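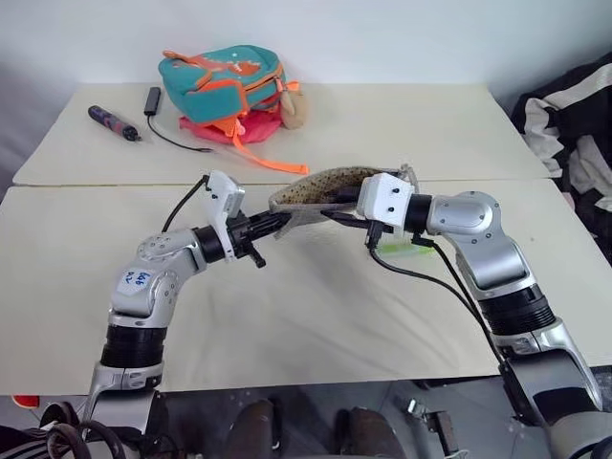 Jusatico Speaker Kit

I put this kit together after hosting creative meetups in Prildale and getting tired of begging the venue for a mic that worked. You get a clip-on mic, a small powered speaker and a clicker with a 30-foot range, all in one shoulder bag (the strap is padded, thank goodness!).

It runs 4 hours on a charge - plenty for a morning talk plus questions. My friend Jarmila Lukáč used hers all through October and wants a second one.

Gray bags are back in stock. Rental is by the day, pickup at Drandgate before 13:00.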